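4.2 Comparaison des deux jeux de doigts sur la tâche « étagère »

Les essais de la section 4.1 portaient sur des cubes, objets d'une docilité exemplaire dont personne n'a jamais eu à ranger une cuisine. Nous passons maintenant aux sachets de confiserie, que la littérature qualifie pudiquement d'objets déformables et que Borghild Dalen, qui a conduit la majorité des essais, désigne dans le cahier de laboratoire par des termes que la relecture a supprimés.

Deux jeux de doigts sont comparés. Le premier, noté S, est celui que Sekitz livre avec la pince : des doigts massifs, à extrémité équarrie. Le second, noté H, a été dessiné par Vilgot Forsberg au cours de l'hiver, imprimé à Skostdale, et se distingue par une phalange plus souple et un revêtement à fort coefficient de frottement. Le contrôleur Stilton reste identique dans les deux conditions, ainsi que le seuil de force à la fermeture, fixé une fois pour toutes après une semaine de discussions dont nous épargnons le détail au lecteur.

La consigne donnée au système tient en une phrase : prendre les sachets sur la table et les aligner sur une planche de la petite étagère grillagée. Le reste de la vaisselle demeure dans la cellule pendant les essais, à titre de distracteurs visuels et d'obstacles. Le cas défavorable est celui où les sachets se chevauchent et où un autre objet repose dessus (figure 3).

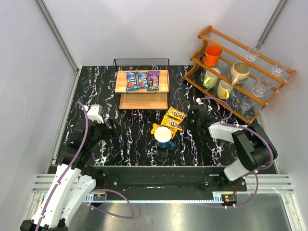
Figure 3. Cellule à deux bras, vue de la caméra fixe. Trois sachets jaunes en éventail au centre, une tasse bleue posée sur le plus bas ; étagère à deux niveaux à l'arrière, porte-tasses à droite.

Chaque jeu de doigts a été soumis à 200 essais, répartis en blocs dont l'ordre a été tiré au sort par Helge Nordin. Un essai est compté comme réussi si tous les sachets se trouvent sur la planche demandée au bout du temps imparti, sans contact entre les deux bras et sans chute d'un objet hors de la table. L'alignement n'est pas noté dans cette section. Nous avions d'abord prévu de le faire, mais trois annotateurs invités à définir un alignement acceptable ont produit quatre définitions.

La prise isolée n'a guère départagé les candidats. Sur un sachet à plat, les doigts H glissent un peu moins, les doigts S pincent un peu plus franchement, et l'écart reste inférieur à la variation observée d'un bloc à l'autre. Le revêtement de Forsberg montre en revanche une affection inattendue pour les emballages : une fois la pince ouverte, le sachet reste volontiers collé à l'un des doigts et repart avec lui. Dans le cahier, ces essais portent la mention « livraison avec retour ». Une ouverture plus large aurait sans doute réglé la question, si les montants de l'étagère n'avaient pas eu leur mot à dire.

Le dépôt constitue donc la véritable difficulté, et c'est là que la caméra de poignet devient indispensable. La vue fixe renseigne correctement sur la position de l'étagère, beaucoup moins sur ce qui se passe entre ses deux planches. Nous avons par conséquent rejoué hors ligne les séquences de dépôt à partir des seules images de poignet, pour évaluer la part de la planche que les doigts laissent voir au moment d'approcher (figure 4).

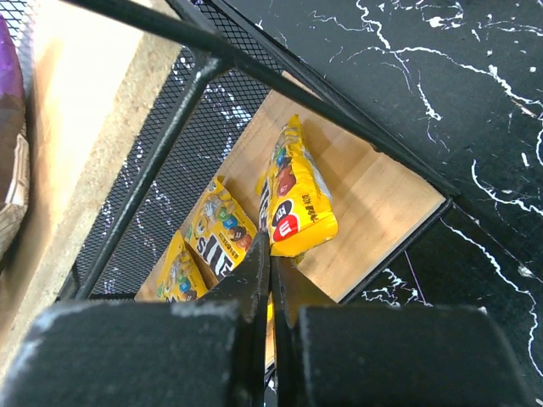
Figure 4. Vue de la caméra de poignet au-dessus de l'étagère, trois sachets jaunes sur la planche. Le troisième est en partie masqué par le doigt gauche.

L'occultation dépend fortement de la géométrie des doigts, ce que nous savions, et de l'angle du poignet, ce que nous aurions dû savoir plus tôt. Une approche fortement inclinée dégage le fond de la planche mais rapproche la pince du grillage latéral. Une approche verticale épargne le grillage et prive l'estimateur de pose de l'information qu'il réclame. Le compromis retenu a été réglé à la main par Ya-wen Siu ; toute tentative de le retrouver par optimisation automatique a convergé vers des postures légales, élégantes et inutilisables.

Le jeu de données complet comprend 1,223 images de poignet annotées, essais préliminaires inclus. Le masque des doigts y est tracé manuellement. Un masque calculé à partir du modèle CAO aurait été plus élégant ; il supposait toutefois que les pièces montées correspondent au modèle, hypothèse que la version H ne satisfait qu'en première approximation.

Deux limites doivent être signalées. Les sachets ont été réutilisés d'un bloc à l'autre, et un emballage froissé se saisit plus facilement qu'un emballage neuf. L'ordre aléatoire des blocs répartit cet effet sans le supprimer. Par ailleurs, 5 essais ont été exclus à la suite d'une perte de communication avec le contrôleur : le bras s'est immobilisé dans une attitude pensive et n'a plus répondu. Ils sont conservés dans les données brutes et analysés en annexe C.

Nous avons retenu les doigts S pour la suite des expériences. Agnes Hägglund reprend en section 4.3 la comparaison des deux jeux sur les tasses, où le revêtement adhérent trouve un emploi plus conforme aux intentions de son auteur.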